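2023-04-08

Saturday. Up at seven, tea, then straight to the manuscript before I could find a reason to do the washing. I have set myself 90 minutes a day on it until the collection is done, weekends included. Managed the full time this morning and a bit over.

The ghost stories are nearly finished as a set. There are 20 of them in the folder, which is two more than I want. *The Ferry at Ovumum* stays, and so does the one with the bell. I am fairly sure the lighthouse story has to go. I wrote it in November when I had a cold and it reads like it. The keeper hears a knock, goes down, finds no one, goes back up, and hears it again, and this carries on for six pages. I have moved it to a separate file and have not deleted it.

Worked mostly on *Ovumum* itself. The village was wrong in the last draft. I had given it a pub, a shop and a bus, and with all that going on the drowned passengers had nowhere quiet to walk. Took out the bus. Kept the shop but shut it for the winter. The ferryman now speaks only twice, once to name the fare and once at the end. I tried the ending three ways and went back to the first, where he hands over the change and it comes to exactly the right amount for the return crossing.
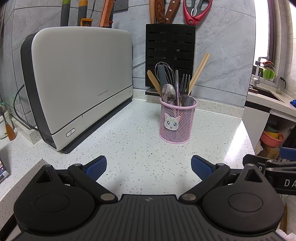

The new story is the one giving me trouble. It is called *Ingvarsson* for now, after the house in it, and it is meant to close the book. A woman takes a let for the winter and finds that someone else is using the rooms a few minutes before she does. Chairs are warm, the kettle has boiled. The first draft put all of this in a cellar, and I have read enough cellars. I have moved the main part to the kitchen and made it a plain modern one, with a white worktop flecked with grey and grey tiles on the wall behind, veined like marble. She starts to see the flecks change places from one morning to the next. That is all that happens for two pages and I think it is better than the cellar was. The grout lines I may use as well, if she is the kind of person who counts. I haven't decided.

Stopped for lunch. Cheese on toast. Rain came on at one and I brought the cushions in.

Afternoon on the dull side of things. Natov have sent the proof of the paperback cover. The title is too low and my name is a sort of mustard. I have asked for white. They say a new proof will be ten days, so the end of the month looks possible for the paperback but I would not bet on it. The page count has come out at 143, with the contents and the two blank pages at the back. I had hoped for a thicker book. I could put the lighthouse back in to pad it, and for about ten minutes I was going to, but people who pay for a book of ghost stories should not have to read that one.

Also loaded the e-book into Imow to check the layout. The scene breaks have gone missing in four of the stories, so that a man dies in one paragraph and his sister is buying stamps in the next. Put them all back by hand. Italics are fine. The contents page links go where they should, apart from the bell story, which opens halfway down.

Price still to settle. The last book went out cheap and sold a few copies in the first week, then one or two a month. I might start this one cheap too and raise it once the paperback is there.

Read for an hour before supper, an old paperback of sea stories from the charity shop. Two good, the rest long. One of the good ones never says what was in the net. I should remember that for the ending of *Ingvarsson*, where at the moment I have her meet the other tenant on the stairs and describe his face for 30 lines.

Tomorrow: cut the face. Ring about the gutter. Write the blurb, or at least a first line for it.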